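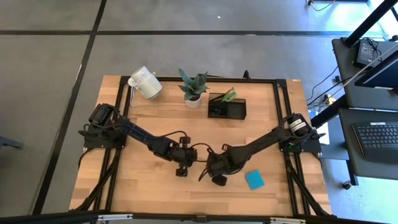
Chapter 4
Planning and Budgeting for a Two-Arm Workstation

4.1 The purchase price and the programme cost

An organization that intends to acquire robot arms will usually begin with a supplier's quotation. The quotation is a necessary document, but it covers a small share of what the organization will spend. A pair of arms must be mounted, powered, cabled, connected to a computer and given something to handle. Each of these items has a price, and several have a delivery time longer than that of the arms themselves.

Consider the case of Betari, a training centre that set aside $3,422 for the table, frame and fittings of its first station. The estimate, dated November 22, 2018, had been drawn from the Kratochvíl catalogue and left out freight, power strips and spare cable. By March the centre had applied for a second allotment. Its equipment planner, Ashraf Cherkaoui, later revised the form so that every request listed fittings on a separate page.

4.2 Everyday objects as a budget line

Handling work calls for ordinary goods: mugs, sponges, desk lamps, potted plants, pencils and the organizers that hold them. These are cheap to buy and easy to overlook.
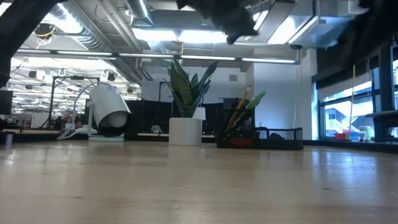 Such goods wear out, break or go missing, and a replacement of a different size or finish may oblige staff to repeat earlier work. It is therefore sound practice to buy them in sets and to record the supplier. Betari allows $200 per station each year for this purpose – a figure reviewed whenever the list of tasks changes.

4.3 Space, light and services

The floor plan should be settled before any order is placed. Planners should note the position of windows and outlets, the reach of each arm, and the room needed for an operator's desk and screen.

Key terms: fittings, consumables, allotment, lead time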